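Kenden Facilities Board > Pantry and Refreshments > Canned drinks on Shelf 1

Resodus
Posted Thursday, 8:40 AM
Members are asked to comment on the proposed layout for the second-floor pantry. The present stock is 300 cans in three varieties: Coca-Cola, Diet Coke and Sprite. It is proposed that each variety be given its own section of the shelving, and that cans be placed upright with the name facing forward. 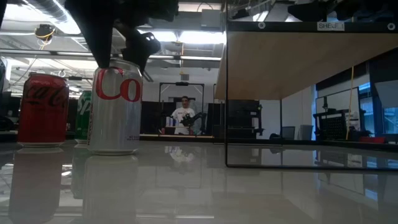

The labels on the shelf rails should remain in place. Staff restocking before a meeting may set cans on the white table while sorting, but the table is to be cleared by 9:30 AM. Please refer to request 741 when replying.

Quispe
Posted Thursday, 9:15 AM
Our office supports the separate sections. We do not support the rule on facing. It adds time to each restock, and the colors of the cans are sufficient for most visitors.

Resodus
Posted Thursday, 9:32 AM
The comment is noted. Red and green are easily told apart, but visitors have taken Diet Coke in error when only the back of the can was showing. The rule will stay in the draft.

Grernisby
Posted Thursday, 11:05 AM
May we request that Sprite be given the larger section? Roughly 100 cans were used at our site in July, and the other varieties moved slowly.

Quispe
Posted Thursday, 11:20 AM
We would object to that. Usage at Grernisby does not match ours - Diet Coke is the first to run out here.

Resodus
Posted Thursday, 1:10 PM
Sections will be equal for the first 2 months. Each site should send its usage figures under the same request number.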